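Negussie Community Help > Home and Workshop > Small business

Can a robot arm take over the fiddly jobs in a small workshop yet?

Posted by Marjan Mazandarani, May 16, 2018

Hello all, and apologies in advance for the length of this, I never was any good at short messages.

I run a little workshop with my brother-in-law under the name Brustance. We make teaching models for schools, mostly hand-cranked things that show how gears and pulleys behave, and we sell a few mechanical window displays to shops as well. It is pleasant work and I wouldn't swap it, but there is a stage in the middle that drives us both up the wall. Every model has plastic gears that have to be pushed onto little metal shafts along an aluminium rail, and each one has to go on with its teeth between the teeth of the gear next to it. One of them is no trouble at all. A school order can be for 400 models, though, and by the second afternoon my thumbs are sore and I've started putting them on crooked.

I was at a trade show in March and saw an arm on a stand picking up blocks and putting them down again, very smoothly, over and over. The chap there was lovely and told me it could "do anything you can do with two fingers". I came home full of it and told everyone at supper. My brother-in-law, who is a much more cautious person than I am, asked whether I'd seen it do a gear, and of course I hadn't!

So what I'd like to know, from people who have tried it and aren't selling anything, is whether one of these could do our gears. And while it's standing there, could it also sweep the bench, sort the offcuts and put the screws back in their pots? I'd be glad of that too (my family would say I'd be glad of it at home as well, and they'd be right, the washing-up here is a disgrace).

We have some money put by and the bench is a good solid one. I don't know any programming but my niece does a bit and would help in the holidays.

Thank you so much for reading all that.

Marjan

Algirdas Org

No. Get a Saturday lad. I bought a robot hoover from Pralex and it got stuck under the same chair every day until I gave it to my sister. If they can't manage a chair they are not going to manage your gears.

Ibsa Sisay

Hello Marjan, what a nice business to have. I'd be a bit kinder about it than the last reply, although he has a point about chairs.

The thing to keep in mind is that the jobs on your list are very different from one another, even if to you and me they're all just "tidying and fiddling". Putting screws back in pots sounds like the easy one, and it's a horrible job for a machine. They lie at every angle, they roll, they hide under each other, and half of them are covered in dust. Sweeping the bench is hard as well, in its own way, as the machine has to know which scrap is rubbish and which is the washer you put down a minute ago and will want back. I do that wrong myself.

The gears are the job I would look at first, for the simple reason that the rail stays put. You know where the shaft is and you can hand the gear over the same way up each time if you make a tray for it. I worked for years in a place that made the insides of kitchen scales, and we had a machine pressing little wheels onto pins all day long. It wasn't a clever arm, mind you, only a press with a slide and a feeder, and it did one thing. It made 700 a shift and never complained of its thumbs. If your models are always the same, have a look at something like that before you spend anything on an arm. A friendly toolmaker could knock up a hand press for you and you might find that's all you needed.

If the models keep changing then I take it back, and someone who knows about arms had better answer.

As for the washing-up, buy a dishwasher! That is a robot for washing-up, we've just stopped calling it one.

Obsa Tamiru

Marjan, I can help with the arm side of this, or at least tell you how I've got on, which has been slowly but with a good deal of enjoyment.

I teach an evening class at the Fedinus makers' club and we've had a small arm with a two-finger gripper going there through the winter. The fingers came off our own printer. One of our members, Obsa Alemayehu (yes, two Obsas, it causes no end of muddle with the tea rota), had the idea of giving it gears to do, and I've been roped in ever since. Pushing a gear onto a bare shaft with nothing beside it is something it now does fairly well. Our best evening was 16 in a row. We were so pleased that we stopped early and had cake.

The second gear is where the trouble starts, and I suspect you could have told me so from your thumbs. If a tooth lands on top of a tooth, the gear sits there proud of the shaft and won't go down. You or I give it a tiny twist without even noticing we've done it, feel it drop in, and carry on. The arm feels nothing at all unless you give it some way of feeling, and if you just tell it to push harder then sooner or later you're sweeping up teeth. What has helped us is teaching it to wiggle – a small turn one way, a small turn back, with only a light push while it does so. It looks a bit silly and takes far longer than a person would, but it gets there more often than I'd expected. On a good night I'd trust it with most of a tray. I wouldn't go home and leave it with a school order.

A few practical things, then, if you do want to try it:

Clamp the rail properly. Ours used to creep along the bench by a hair each time it was pushed, and we blamed the programming for weeks.

Put a plain cloth or board in one colour behind the work if you're using a camera to find things. Bright gears on a plain ground are much easier for it to pick out than gears among mugs and pencils.

Gears with a good thick hub in the middle are a kindness, whoever or whatever is doing the gripping. The thin flat sort give you only the rim to hold, and then your fingers are exactly where the neighbouring teeth want to be.

Be careful about the price, too. Our arm was 600 second-hand, and I'd call that the cheap part, what with all the evenings that have gone into it. We do it for fun, so we don't mind. If I had to pay my niece for them I'd mind very much.

So for your 400 models this year, I'd go with Ibsa and the hand press, and I'd keep the arm as something for you and your niece to play with in the holidays on a few spare rails. Start with one gear on one shaft, then put its neighbour in and see how you get on. As for sorting the screws, we did try that as well, for one evening only, and we were still finding them under the radiator a fortnight later.

If you're ever over this way you'd be very welcome at the club, and do bring one of your models with you, as I'd love to try the wiggle on somebody else's gears. We've got ours stacked up a single length of slotted rail at present, blue plastic ones with fine teeth, and it's that meeting of the two rims that we'll be working on until the summer break.

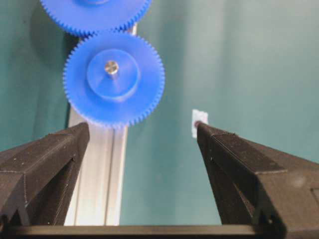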